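Yaa Ankrah on grills, skewers and why she quit selling lighter fluid

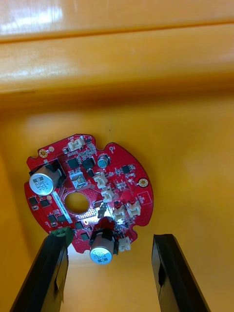

Yaa Ankrah has ten minutes, she says, then a delivery. She gives me nearly an hour in the end, most of it standing up, part of it on the phone to a driver who can't find the loading door.

She runs Manunska, a barbecue shop with a small web store attached. Started on a market stall, one folding table, charcoal and skewers. "And a borrowed van. Don't forget the van, I nearly lived in it."

Now it's 308 products. Too many, in her view. She's cutting.

"People come in and they see forty kinds of tongs. They leave with no tongs." She wants the list down before June, when it gets silly in here and there's no time to think about anything but bags of charcoal.

What goes first? Lighter fluid, already gone. She stopped in the winter. Some customers grumbled, one wrote her a fairly long email. "I can taste it. I'm sorry, I can. Use a chimney, wait fifteen minutes, have a drink." The chimney starters are by the door now where the fluid used to be.

Next are the novelty aprons. "I hate them. They sell. I still hate them." She hasn't decided.

The thing she wants to talk about is the Darko, a tabletop charcoal grill, folding legs, comes with a carry bag. It's her best seller for balconies and camping, and she had a fight with the supplier over it. First batch had a grate that warped. Not badly, but you'd put sausages on and they'd all roll to the one side. She cooked on it for 4 weekends in a row at home, family getting pretty tired of sausages, then sent the lot back.

"They told me it was within tolerence. I said come and eat at my house then."

The new grate is thicker. It's also heavier and she had to put the price up to $102, which she worried over. Nobody has said a word about it so far. The bag is the same bag. She would like a better zipper.

Then there's the Idon, the electric one. Charcoal people look down on electric, I say. She pulls a face.

"Charcoal people have yards. Half my customers live in an apartment and the lease says no open flame. What do I tell them, move?" She cooks on the Idon herself on weeknights. Chicken thighs, peppers, halloumi. Lid down, let it get properly hot first, longer than the booklet says. Wipe it while it's still a bit warm. Her one complaint is the cord, too short, and she won't recommend an extension cord outdoors unless it's rated for it. "Please read the label on the cord. Please."

Phone again. The driver has found the door, it's the wrong door.

Back. Skewers. She sells flat metal ones and bamboo, and has opinions about both. Flat for ground meat, because round ones spin. Bamboo for satay, small pieces, packed close, turn often. Soaking? "I soak them. My mother never soaked them, hers were fine. So I don't know what to tell you."

A peanut sauce recipe has been promised on the site for I think a year. Is it coming? "It's coming."

I ask about Skondunent, the big chain that opened out by the highway. They sell a grill that looks a lot like the Darko for less. She's looked at it. She's polite about it, mostly.

"It's fine. Buy it, use it 3 summers, see how the legs are. If the legs are good come and tell me and I'll say I was wrong." What she can't match is the parking. What they don't do is parts. She keeps grates, knobs, feet, drip trays, the little screws everybody loses in the grass. A whole wall of it at the back, and a lot of it goes for a couple of dollars. Doesn't make much on that. Says it brings folks back.

Any advice for someone buying there first grill this year? She thinks about it, looking at the clock.

"Smaller than you want. Everyone buys for the party. You have one party. The rest of the time it's you and two burgers and you're heating up this enormous thing." And get a cover, she adds. And a decent brush, and check the grate for loose bristles before you cook.

The grill demo is at the shop on 10th May, late afternoon, Darko and Idon side by side, same marinade on both. Free, bring a chair if you want to sit. Veggie skewers go on first so they get a clean grate.

She's off to find the driver.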